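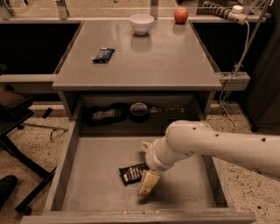 Home Notebook Entries Parts Log About Contact

Chores notebook, April
6 min read

Drawer work again. Clula wants an answer on whether the arm can do "tidy the desk" as one job, start to finish, no hand on the stop button. My short answer is still no. Longer answer below, written fast before the 4:30 handover so excuse the spelling.

Task as written on the sheet: open drawer, get the snack packet out of it, put packet on top, close drawer. Then the reverse. A five year old does this while talking about something else.

Tally for this block, 177 tries. Not splitting them out by step here, the sheet on the Zeltine share has that. What I want down on paper is where it goes wrong, cause the sheet only has a pass/fail column and fail covers a lot of sins.

Opening. Mostly fine now. Front panel is wide so there's plenty to hook. Old trouble was pulling crooked and jamming the runner, Stoltent changed the pull path so it backs off and straightens when the force climbs. Slower. Don't care. Would take slow over jammed any day.

Finding the packet. Black packet on the light gray drawer floor is the easy case. Silvery printing helps too. When it slides back toward the tape roll it gets bad, dark on dark, and there's a strip of crumpled shiny wrapper next to the roll that it likes better than the packet. Went for the wrapper 2 times in a row this morning. Fair enough, it's shiny and crinkly and I'd call it a packet too if I was going by looks. But a person picks it up, feels nothing in it and knows. We have no feel worth the name.

Getting hold of it. This is the real one. Packet lies flat. Tan pads come down at a slant beside it, and the near one is a big wedge, good on bowls and apples, poor on anything thin. Has to catch an end or pinch up a fold in the middle. If it comes down a hair too far out it just pushes the packet along the floor till it meets a wall, and then sometimes the wall does the job for us. Zeltine people count that as a skill. I count it as a wall.

Tried coming in lower. Pad scrapes the drawer bottom, force limit trips, arm freezes, somebody walks over. Tried coming in faster, same but louder.

Things on top. Bowl, apple, dark blue packet. Apple is the one I worry about on the set-down, the top is smooth and an apple rolls. So far we place with a pause before letting go and that's been ok. Bowl has a small foot, don't bump it. The glossy top throws reflections and the model doesn't love those, it aimed at the bowl's reflection once last week, closed on nothing and looked very pleased with itself. Matte mat would fix it, but then we've fixed the desk and not the robot. People's kitchens are shiny. Leave it.

Closing. Do not let it push from the corner. Push from the middle. Wrote this last month as well, writing it agian.

So, can it do chores. It can do pieces of chores. Open, yes. Pick a thing it's met before off a clear surface, yes most of the time. Put away into a drawer with junk at the back, depends on the junk. Whole thing unwatched, no. I wouldn't leave it alone with my own desk drawer, which has loose batteries and a stapler in it and who knows what under those.

Vũ sheet asks for time per chore against a person. Did the person side myself with the phone timer and felt silly. The gap is big. But I don't think speed is the thing people would mind at home. If it took all afternoon to clear a table and I was out, fine. It's the coming back to find it stopped halfway with the drawer open.

Next:
- narrower pads, 2 sets, ask Stoltent if they still have the thin ones
- keep the tape and wrapper in the back, do not tidy them out, they're the useful part
- runs starting with the packet half under the tape roll
- wipe desktop, there's a ring smudge on it
- log wall-assisted picks in their own column!!

Stopping here, handover people at the door.

Comments (3)

gripfan: We had the flat packet trouble too. Fingernail style tip on one finger only, the other left soft. Helped a lot on packets, made it worse on fruit.

benchtwo: can you put the wall picks back in the pass column for the summary, Clula counts them. keep your extra column as well

oldrunner: Is the corner push rule in the start-up notes or only in here? I racked the drawer this afternoon doing exactly that.

Previous entry Next entry Back to top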